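Leave the Wrappers on the Table a While
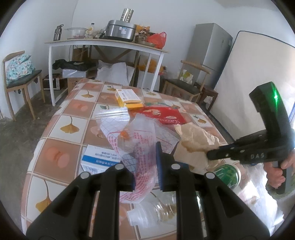

Bags, boxes and brown paper on the ginkgo-leaf tablecloth.

I have a friend, Sabine Mühlbauer, who can't sit down if there's an empty bag within reach. She'll have it folded and gone before you've finished chewing (I love her, but it's like eating with a very polite vacuum cleaner). And for years I figured she was right and I was a slob.

Well, I've changed my mind! I think a messy table deserves a bit of a life before somebody clears it. A crumpled plastic bag, a bottle on its side, a little cardboard box over by the far edge – to me that looks like people have been near it, and I like that a lot more than a bare surface with one bowl of lemons.

Now, a good tablecloth helps. Mine at home in Wondthorpe is plain gray and it makes every wrapper look like evidence. Put the same stuff on yellow leaves and salmon-pink squares and it's practically a party. If you're going to be messy, buy the loud cloth.

I do have limits. Two hours, tops, and anything sticky goes right away. Kvido Ondrejka once left three cracker boxes out until May and I'm not defending that. But the brown paper can wait. Sit back down, Sabine, and have some more tea.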